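Visit to the Clurthorpe Gas Storage and Balancing Station

Members of the Parkberg Energy Users' Forum visited the Clurthorpe station in May at the invitation of its operator, Drunport. The purpose of the visit was to understand how stored gas affects the price paid by small businesses and households in the district, and to put members' questions to the staff who run the site. The Forum was represented by Hsiu-ying Yuen, Szu-yu Ho and Chia-hao Wan. This report was prepared by Ms. Yuen and has been reviewed by the other two members of the party.

The group was received at the main gate on Tuesday at 9:30 a.m. by Li-hua Ng, the station manager, and Sze-wing Hsiao, who is responsible for trading and contracts. After a safety briefing, Ms. Ng gave an account of the site. Clurthorpe takes gas from the regional line during the warmer months, holds it underground, and returns it when demand rises. The station employs 40 people across all shifts.

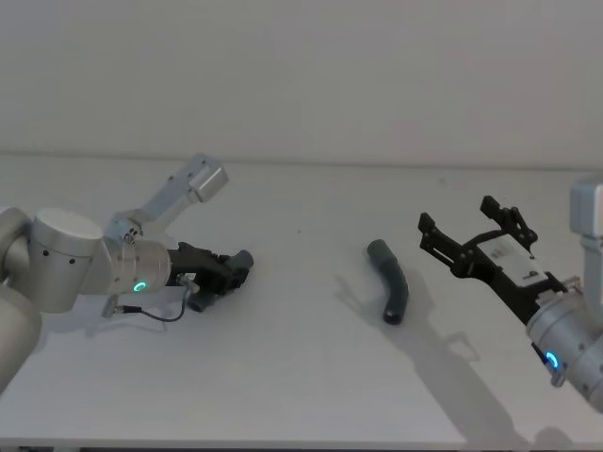

Ms. Ng explained that the station does not decide when gas is put in or taken out. Those decisions are made by the suppliers who rent space in the store. Drunport charges for the space and for the use of the compressors, and it must keep the site ready to respond to a request within 2 hours. Members had understood that the operator bought gas at summer prices and sold it at winter prices on its own account. Mr. Wan asked that this point be recorded, as it has come up at several Forum meetings.

The party then walked to the compressor hall. Two of the machines were stopped for planned work and one was running. Noise in the hall made discussion difficult, and questions were held until the group reached the control room. Operators there follow pressure in the wells and flow on the line, and they speak with the network by telephone at set times during the day. Mr. Ho asked what would happen if the line from Tam were closed without notice. The shift leader replied that the station could supply the local network from storage for a limited period, depending on how full the store was at the time. The shift leader declined to give a number of days.

After a short break, Ms. Hsiao led a session on prices. She described how a supplier who expects a cold winter will often agree on a price for gas months ahead, and how that price then finds its way into fixed contracts offered to customers. When the price for summer delivery stands close to the price for winter delivery, suppliers have little reason to pay for storage, and the store fills slowly. Members who signed fixed contracts last fall asked if they had paid too much. Ms. Hsiao said she could not comment on the terms of any supplier. 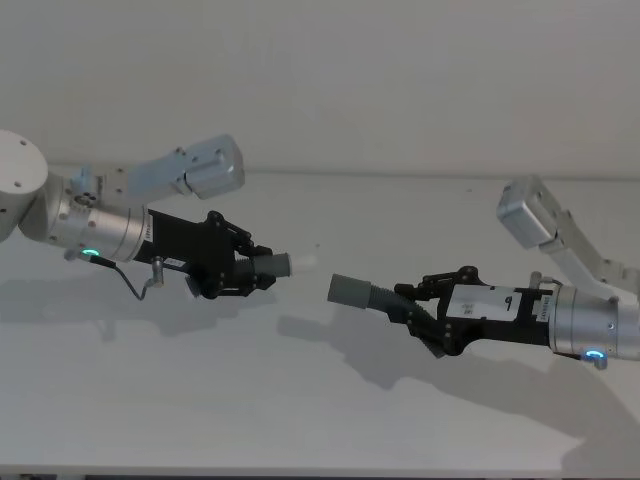

The discussion turned to standing charges. The Forum has 400 member businesses, most of them with modest gas use, and the daily charge is the part of the bill that raises the most complaints. Ms. Hsiao noted that storage costs are recovered through the unit price and do not form part of the standing charge at Parkberg. She offered to send a written note on the subject, which will be passed to members when it arrives.

Drunport holds group visits twice a year, for parties of up to 50. Visitors must wear flat, closed shoes and leave phones at the gatehouse before entering the compressor hall. Parking is limited, and the bus from Parkberg stops a short walk from the gate.

The Forum thanks Ms. Ng, Ms. Hsiao and the staff on shift for their time. Members who wish to put further questions to the operator should send them to the Forum office before the next regular meeting.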